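Skip to content Home Journal Household Contact

Search this site ...

Posted by Pierina Negri
22 Feb 2020

Sorting Before Washing: A Revised Household Procedure

Readers of this journal will recall that the laundry arrangements of this household were last reviewed in November. The present entry records the changes adopted after that review.

Dark clothing is now separated at the outset and placed on a table. Under the former practice everything went into one bin, and a pale blouse was lost to a new pair of navy trousers. Bright colors may still share the bin with other items until the wash is made up, provided that they are taken out singly and their pockets checked.

Belts, straps and detachable ties are to be removed before washing. My Monti raincoat went through a full cycle with its belt attached, and the buckle marked the drum in three places. The repair shop advised that the marks were harmless - an opinion I accept with some reserve.

The round bin has been retained. A taller Jotus model with two compartments was considered and returned after 11 days, as the lid could not be opened fully beneath the shelf. A chair is kept beside the bin for folded items, although it is more often used for sitting.

Towels remain a separate matter and will be treated in a later entry. Correspondence on the removal of candle wax from table linen is still welcome.

Filed under: Household, Laundry & Linen

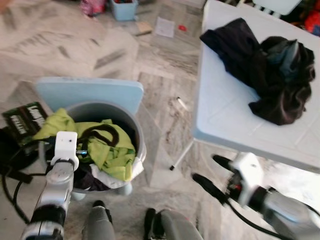 The round bin in front of the blue chair, with dark clothing on the table.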